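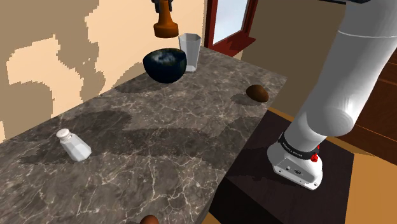
Figure 1. A simulated kitchen counter from the pick-and-place set. The arm's base sits on its own stand beside the marble, and an object is held over the black bowl.

Robot Learning, Unit 6 handout
Testing robot policies in simulation: what the score tells you
Notes by Nkechi Lawal, with exercises by Femi Okonkwo

Please read this before lab. It covers the part of the course I like best, the part where we stop asking "did it work?" and start asking "how often, under what changes, and how sure are we?"

1. The setup

A policy is a function. It takes in what the robot senses (camera images, joint angles, sometimes a sentence such as "put the object in the bowl") and puts out the next small motion. Run that in a loop and you get an episode. At the end of the episode a checker looks at the state of the world and says success or failure.

In a simulator the checker is easy to write, and that is a wonderful thing. The program knows where every object is. For a bowl task we ask whether the object's center is inside the bowl's volume, whether the gripper has let go, and whether everything has been still for a short while. All three have to hold. Leave out the second one and a policy that hovers inside the bowl, still gripping, gets full marks!

Look at Figure 1 with the checker in mind. The orange-brown object is in the gripper and hanging above the counter. At that instant the checker returns failure, as it should. It cares about the end state only, and a single image from the middle of an episode can't tell you how the episode comes out.

2. Why we vary the scene

Suppose we train on one layout and test on the same layout. A policy can do very well by memorizing a path through the air. Move the bowl a hand's width and it will drop the object on bare stone with total confidence. (I've watched this happen many times and I still find it fascinating.)

So in this unit we use the Kandden suite, which changes four things, one at a time and then together:

Placement. The target and the other objects get new starting positions and angles.
Clutter. Objects that have nothing to do with the task are added. In Figure 1 the clear glass and the salt shaker play this part, and so do the brown ovals. The glass is a nice hard case, standing right behind the bowl with the bowl overlapping part of it from this view.
Surfaces. The counter, walls and floor get new textures. Veined marble is a good test for any vision model that leans too much on edges.
Viewpoint. The camera is moved. Notice in Figure 1 how little of the gripper you get, while the white arm takes up most of the right side. A policy that needs to see its own fingertips will have trouble from here.

Changing one thing at a time tells you which change hurts. Changing them together tells you how bad it gets. You need both, and the second is often much worse than the first would lead you to expect.

3. The result we'll discuss

We compare two policies. Astum is trained on demonstrations from a single fixed kitchen. Quansah has the same network and the same number of demonstrations, 400, but they are spread over many textures and layouts. Nothing else differs. That is what makes the comparison worth an hour of your time.

On the original kitchen, Astum is slightly better. Once the surfaces change, it falls behind, and with placement and surfaces changed together the gap is very wide. Quansah gives up a little at home and gets a lot back everywhere else. The amount of data stayed fixed the whole time! Only the spread of it changed.

Each policy was run for 1,000 episodes per condition. Please don't skip over that number. Success is a yes-or-no outcome, so if the true rate is p and you run n independent episodes, the standard error of your estimate is

sqrt( p(1 - p) / n )

With p = 0.5 and n = 1,000 this gives 0.016, so a 95 percent interval is plus or minus three percentage points. With n = 13, which is what last year's class used on the real arm before time ran out, the same formula gives 0.139. The interval is then plus or minus 27 points, and you could hide almost any finding inside it.

4. What simulation leaves out

Contact is the weak spot. Simulated friction is a simple model of a messy thing, and grasps that hold in simulation may slip on hardware. Clear objects are another trouble: a rendered glass shows up cleanly in a simulated depth image unless someone has taken care to spoil it, while a real depth camera often sees straight through. Treat the simulated score as a way to rank policies, then check that the ranking holds on the real arm with a smaller set of trials.

5. Exercises

5.1 Write the checker for "object in bowl" in the Bunlow notebook. Then write a policy that fools a checker with the release condition removed. Be creative.

5.2 How many episodes do you need for a 95 percent interval of plus or minus one point at p = 0.5? What changes at p = 0.9?

5.3 Run Astum with only the viewpoint changed. Watch 10 failures from start to finish and sort them into groups of your own choosing. Bring the groups to class; we'll compare them on the board.

5.4 (Harder.) Both policies can be tested on the same starting layouts. Explain why this gives a sharper comparison than drawing fresh layouts for each one, and work out the standard error of the difference.

Reports for 5.1 to 5.3 go in the shared folder. Femi will go over 5.4 in section, so come with an attempt even if it is only half a page.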